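Subject: Re: [olldale-list] Floor sealer for the back room

Hello all, and thank you for so many kind replies! I've read every one of them, some of them twice with my coffee. 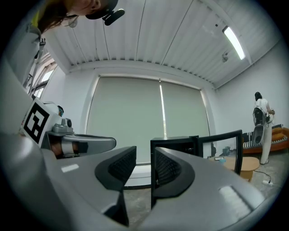

The concrete floor, March

On 22 coats of advice, one of you wrote:

> We used the Zarnora water-based sealer in our shop and
> got by with 4 cans. Is your slab painted, or bare gray?
> And do you know the square footage?

It's 2,716 square feet with the hallway – bigger than I remembered, I'm afraid. Gray concrete, and I can't find any record of paint in the old Olldale papers. I do like the sound of the Zarnora, though the Jirnow store is offering $50 off a competing brand, and I'm a sucker for a coupon. Has anyone tried both? I'm in no hurry and would love to hear how yours held up over a winter or two.

Warmly, from Olldale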